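Homemade Noodles, Take Four

10 February 2021

Well, friends, I have finally gotten the hang of fresh pasta, and only four tries in (the third one went to the chickens, and even they took their time with it). My grandmother made noodles every week of her life without measuring a thing, and I've been chasing hers since we moved out to Wivthorpe in September.

The big change this time was the rest. I used to give the dough 10 minutes under a towel and then wonder why it kept springing back at me. Our neighbor Benedito Honorato told me over the fence to leave it alone for 80 minutes and go read a book, so I did, and oh my goodness, what a difference! It rolled out like a bedsheet.

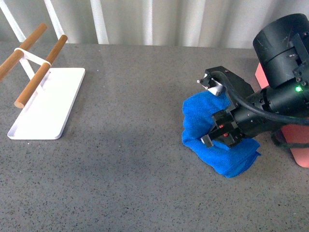
The white rack with its two wooden dowels, on the counter by the white curtain.

As for drying, I like my noodles just leathery enough that they don't stick to each other, and then straight into a big pot of well-salted water. If you're saving them for another night, dust them with semolina and curl them into little nests before they get brittle. I learned that one with a broom in my hand.

We had ours with brown butter, sage from the windowsill and far too much cheese, and my husband went back for thirds. Next I want to try a spinach dough, and if any of you have a good way of squeezing the water out of all those leaves, please leave me a note in the comments!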